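Subject: Re: [cikari-dev] Handle pose drifts during final approach, wrist camera only
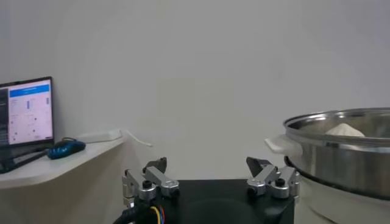
Hello all,

I have been through the bag file and the planner log, and I think there are two separate faults which look like one. Comments inline.

Annapurna Pillai wrote:

> Since moving to the 0.8 branch the handle estimate walks away from the
> true position during the last part of the approach. With the pot on the
> right of the view the error is mostly lateral, towards the rim. The same
> target is stable when I hold the arm still at the pre-grasp pose. I have
> tried a lower approach speed and it gets better but does not go away.
> Is this the hand-eye calibration again, or is the tracker at fault?

Neither, as far as I can tell. A bad hand-eye transform would give you an offset at the pre-grasp pose too, and yours is consistent there across all 16 runs you sent. I re-solved the calibration from your board images to be sure and the result is within the noise of what you have in the config file.

The first fault is in the time stamps. The camera driver stamps each image on arrival at the host, and the 0.8 branch stopped subtracting the fixed transport delay. The joint states are stamped at the controller. While the arm is still, this makes no difference. While it moves, every detection is placed in the base frame using a wrist pose that is too recent, and the error grows with speed. That matches your remark about the lower approach speed. Please set

camera_stamp_offset_ms: -8

in the driver section and repeat the runs before changing anything else. The value is specific to your camera mode, so do not copy it to the other cell.

> The mask looks fine to me in the viewer, by the way. It covers the whole
> handle and the edges are clean.

It is fine at the start of the approach. The second fault only shows later on. Have a look at frame 3665 in the bag. The mask there has spread from the handle on to the steel, where the curved wall carries a bright reflection. The segmentation has very little to separate a white plastic part from a highlight of the same brightness, and a plain pale wall behind both does not help. The plane fit then takes in points from the pot wall and the centroid moves towards the rim. The tracker does what it is told with a bad mask.

Three things to try, in this order:

1. Turn on the depth gate in the Stępień filter (gate_mode: plane). It rejects points which lie off the dominant plane before the centroid is computed. The handle is flat, so the gate suits it well. It would do badly on a round one.

2. Raise the minimum point count to 200. At present the filter will accept a sliver of a mask and report it with full confidence, and the planner has no way of knowing.

3. Freeze the estimate once the fingertips enter the view of the target. The static gripper mask covers the finger brackets and the pads, but it was drawn with the fingers in one position. If you open them wider for the handle, the pads sit outside it and count as scene points. A mask computed from the finger joint position would be the proper fix. I have a patch for this but it needs tests.

> Should I also expect trouble from the powder? It shows above the rim
> and the detector sometimes gives it a box.

The box does no harm by itself, because the planner only asks for the handle class. It does matter for the collision map. The white mound is inserted as a solid obstacle with the default padding, and that padding is why the planner keeps rejecting your straight-line approach and going over the top instead. Reduce the padding for the pot and its contents, or attach both as one object with the handle left out. I prefer the second – the handle then stays reachable and you keep a sane margin everywhere else.

The shelf should also be in the static scene. I could not find it in your planning file, and at least one of the detours in the log sends the elbow through the volume where it ought to be. If you use the Trurnbridge scene exporter, note that it writes box sizes as half-extents and our loader expects full ones. This has caught people before and there is an open ticket for it.

On the question of which branch to use: stay on 0.8. The stamp regression is understood and I will revert the commit this evening. Going back to 0.7 would lose the new retiming code, and the Drarnen controller interface no longer builds against it.

Could you send me one bag with the offset applied and the gate still off, and a second with both? Please record the raw depth topic as well this time, as the compressed one drops the invalid pixels and I cannot replay the plane fit from it.

Regards,
Martin

_______________________________________________
cikari-dev mailing list
To unsubscribe, use the link on the list information page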